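昨晚刷 Skoteo 刷到快一点，本来只想看看有没有便宜的小公寓（没有），结果首页给我推了一套湖边老别墅，我就这么掉进去了。开个串慢慢讲，主角是前球员 Sherif Hajji 在 Jokness 湖边那套房子，挂牌价 2480 万，对，单位是万，我数了两遍零😵

1/ 先说 Sherif Hajji 是谁，不看球的朋友可能没印象。踢后腰的，巅峰期很短，退役以后反而更常上新闻，开过餐厅，搞过青训，还在一个做菜节目里把洋葱切得稀碎。我爸特别喜欢他，我小时候家里冰箱上贴过他的贴纸，撕不下来那种，搬家的时候冰箱连贴纸一起送人了。

2/ 房子不是他盖的。最早的主人叫 Sherif El Ouafi，做木材生意的，跟他同名不同姓，两家没有任何亲戚关系。挂牌页面里这两个 Sherif 混着写，我第一遍看完以为是一个活了一百多岁的人在卖房，第二遍才捋清楚。中介文案真的应该找个人校对一下！

3/ 位置在湖的北岸，离 Ouali 镇开车一刻钟。Ouali 我去过一次，就一条主街，一家面包店，一家卖渔具的，还有个永远在修的码头。夏天人多，十月以后街上基本只剩猫。我当时住的民宿暖气坏了，老板给我抱来三床被子，现在想起来还挺怀念。

4/ 建筑面积 446 平，听着好像也没有特别夸张？我一开始也这么觉得，后来看平面图才发现船屋和客房小楼都没算进去，那两栋是单独登记的。加上院子和坡下面那片林子，从大门走到水边要走好一会儿。

5/ 说说户型。一楼进门是个很深的门厅，左手书房，右手餐厅，正对着一道宽楼梯。老房子的格局就是这样，什么都隔得一间一间的，厨房缩在最后面，朝北，窗户小得可怜。那年头主人自己不进厨房嘛，谁管它采光好不好。

6/ Hajji 买下来之后把厨房和旁边的储藏室打通了，开了一面大窗对着湖。这个改动我给满分。有人在评论区骂他破坏老宅，我真的想问，你愿意对着一面墙洗碗吗？我租的房子就是对着墙洗碗，洗了三年，墙上每一道裂缝我都认识。

7/ 二楼五间卧室，主卧带一个阳台，阳台的铁栏杆是原配。有意思的是每间卧室都有壁炉，但能用的只有一个，其余的烟道早就封了。页面上写的是“多处壁炉”，嗯，从数量上讲没毛病。

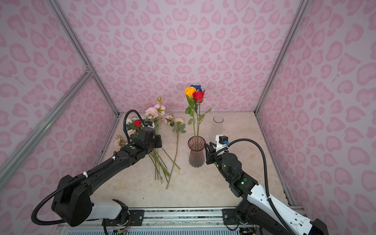 *粉色半透明花瓶，三枝长茎假玫瑰，背后是豹纹墙面*

8/ 讲真，我对豪宅软装的容忍度很高的，有钱人爱怎么贴墙纸就怎么贴。我受不了的是挂牌照片里那种“样板间味”：所有沙发都是米色的，茶几上摆三本从来没人翻过的大画册，床尾搭一条毯子。Hajji 这套的客厅就是这个路子，看了十几张，没有一件东西能看出是他的。连个奖杯都没有！

9/ 倒是地下室挺真实。一张台球桌，一台很旧的跑步机，墙边堆着折叠椅，还有一面墙是身高刻度线，应该是孩子们小时候画的。中介居然把这张放上来了，放在最后一张，我反复看了好几遍。如果我买房（我买不起），我大概会被这面墙打动，然后花掉全部积蓄。

10/ 价格的事。2480 万是今年的新价，这房子前两年挂过一次，没卖掉，撤了，这次换了 Surnero 来代理。换中介之后照片全部重拍，文案也重写，重点从“名人故居”改成了“湖岸生活”。我理解，买得起这个价位的人可能根本不在乎冰箱贴纸上的那个人是谁。（爸，对不起）

11/ Surnero 这家我打过交道，不是买豪宅，是几年前帮我姑姑卖她那套两居。经纪人挺负责的，就是特别爱打电话，早上八点打，晚上九点也打，我姑姑后来看见那个号码就让我接。最后卖得不错，她也就原谅他了。

12/ 评论里已经有人问我物业和税要多少。没有物业，独栋嘛，所有东西自己管。税我不敢瞎说，每年核定的数不一样，想知道的去查登记处的公开信息，别信页面右边那个“月供计算器”，那玩意儿默认你首付一半，默认得真轻松。

13/ 我更想聊的是维护。湖边老房子听起来浪漫，住过的人都懂：潮。木地板会鼓，窗框会涨，地下室永远有股味儿。我外婆家离水边只有一条路，每年梅雨季她都要把所有柜子打开吹风扇，衣服全摊在床上，我们小孩就没地方睡，打地铺。你把那个麻烦放大到 446 平，再加一栋船屋……

14/ 屋顶是石板的，页面上写“近年翻修”，没写翻了多少。买老房子看到“近年”两个字一定要追问，哪一年，哪家做的，有没有发票，保修能不能转给下家。我有个同事就是没问，搬进去第一个冬天在走廊里摆了一排盆接水。

先到这儿，我去吃个饭，回来接着发。

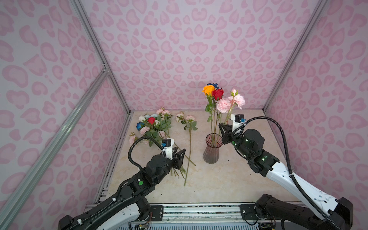

湖边看房碎碎念 · 第 3 期

15/ 吃完了，继续。刚才有人说看了前两期才知道我在搞连载。对不起，我从来没规划过，第一期是那个带水塔的农舍，第二期是灯塔看守人的宿舍，现在轮到球星别墅，预算一期比一期离谱，我的存款纹丝不动。

16/ 岸线！差点忘了说岸线。这套最值钱的其实就是岸线，北岸这一段全是缓坡，能直接走到水里，隔壁几家都是陡坎，得修台阶。Hajji 家的码头可以停两条船，船屋里还有个老式吊架。页面上吊架的照片拍得特别讲究，比主卧拍得好，我怀疑摄影师自己就喜欢船。

17/ 不过码头的使用许可要单独看。Jokness 湖的水位管理改过规矩，有些老码头的许可是跟着人走的，房子过户了它不一定跟着过户。我在页面上翻了半天没找到这一条，给 Surnero 发了邮件问，人家回得很快，说“可在看房时详谈”。行吧，我也没有看房的资格，人家要先验资的。

18/ 验资这事儿我以前不知道，长见识了。不是你填个表就能预约，得先提供资金证明，然后经纪人给你安排时段，全程有人陪着。我把这个讲给我室友听，她说那我们去看个停车位是不是也得先验资。她最近在找停车位，火气比较大。

19/ 有网友挖出来 El Ouafi 时期的一张老地契复印件，我放大看了，字迹基本认不全，但是能看出当年这块地比现在大得多，东边那几栋新房子的地原先都是他家的。后来一块一块卖掉了，剩下主屋和林子。很多老宅都是这个命运，人一代比一代多，地一代比一代少。

20/ 还有一个细节我很喜欢：门厅的地砖图案中间缺了一块，补的是颜色不太对的砖，Hajji 没有换掉。他在一次采访里说，刚搬进来那天工人问他要不要统一重铺，他说留着吧，反正大家进门都看楼梯。哈哈哈哈这个回答很后腰。
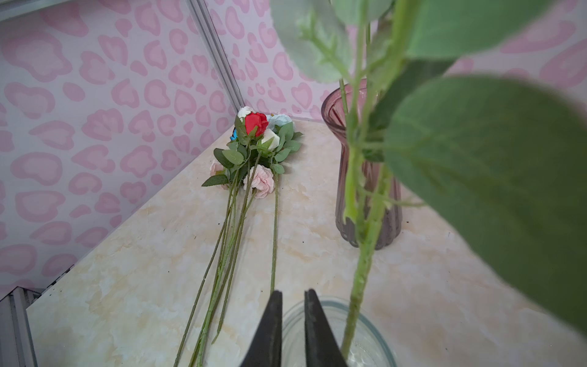 ## 评论区问得最多的几件事

**“2480 万含家具吗？”** 不含。页面底下有一行小字，家具可另议，台球桌明确写了随房附送。我猜是因为搬不出来。地下室那个楼梯拐弯特别窄，当年怎么搬进去的我都想象不出来。

**“挂了多久了？”** 这次挂出来第 59 天。这个价位 59 天不算久，我看过挂一年多的。湖边的房子成交主要集中在春天，冬天大家连看都懒得来看，路上结冰，坡道又陡，中介自己都要换靴子。

**“为什么要卖？”** 官方说法是孩子都大了，住得分散，房子一年空大半年。我觉得挺合理的。我爸妈家也是，我跟我哥搬走以后，我妈先是说终于清静了，过了半年开始在我的房间里晾萝卜干。我的房间现在是萝卜干的房间。

**“能砍价吗？”** 能，谁都能砍，问题是从哪儿砍。我要是买家（再次声明我买不起），我会拿三样东西去谈：封掉的烟道，码头许可，还有北面那排窗户。那排窗户是单层玻璃，照片里能看出来，冬天取暖费会很吓人，换一遍又是一大笔，而且老宅换窗可能要先报批，样式不能乱改。

**“客房小楼能不能拿来做民宿？”** 这个我专门去翻了 Ouali 镇的规定，短租要登记，湖岸线以内的还有噪音和停车的限制。客房小楼门口只有一小块碎石地，停两辆车就满了。所以理论上行，算下来可能还不够付割草的钱。林子那边有一大片坡地要割的，坡地割草比平地贵，问过的人都知道。

21/ 刚刚有个住在南岸的朋友私信我，说他每天早上遛狗都能隔着湖看到那栋房子，屋顶在日出的时候会反光。他还说船屋那盏灯整夜亮着，亮了好几年，他们那边的人晚上划船回来都拿它认方向。新房东要是把灯关了，南岸估计会有意见。

22/ 我问他见过 Hajji 没有，他说见过一次，在渔具店，排在他前面买鱼线，挑了半天，最后买了最便宜的那种。我把这条转给我爸，我爸回了我一个大拇指，然后问我，

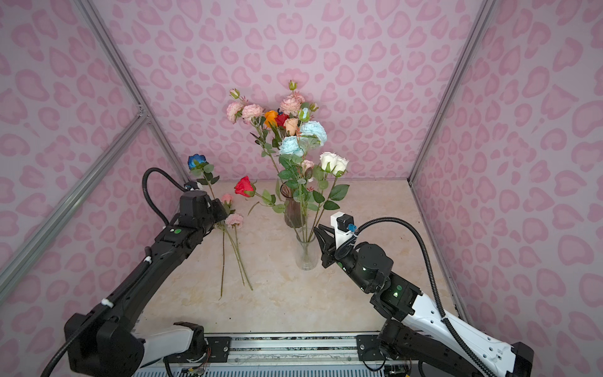 那房子离鱼多的地方近不近。爸！那是 2480 万的房子！他说他就问问。然后隔了十分钟又发来一条语音，说北岸水浅，夏天鱼都往深处跑，让 Hajji 去西边那个湾。我不知道怎么跟他解释我没有 Hajji 的联系方式。

23/ 说回房子。我把 Skoteo 上同一片湖的挂牌全看了一遍，北岸现在就这一套在卖，南岸有几套小的，价格差出一大截。南岸下午晒不到太阳，但是离超市近。我真要住那儿的话可能选南岸，我这个人一天要去两趟超市，有时候就为了买一根葱。

24/ 有人让我预测成交价，我不预测，我上次预测灯塔宿舍，错得很难看，截图还在群里当表情包用。你们自己猜，猜中的我请喝奶茶，限本市，限中杯。

25/ 码头许可那个问题，Surnero 要是给我正式回复，我会接在这条下面。另外第二期那个灯塔宿舍降价了，链接我等下补到评论里，有兴趣的先去看看它那个旋转楼梯，沙发肯定抬不上去，我替你们量过图纸了。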